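Robots take over campus mail runs at Inulton

Delivery robots from Unora now carry most of the internal mail at the Inulton office campus in Dullia, site manager Seok Services said in October. Two machines cross the main plaza between buildings on a route that used to be walked by a crew of five.

Four of the crew have moved to the mailroom, where they load the robots and handle oversize parcels. The fifth now plans the routes.

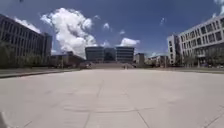 Staff say they walk far less but spend more of the shift at a screen. Seok will review the new schedule after 17 weeks. Pay and hours stay the same until then.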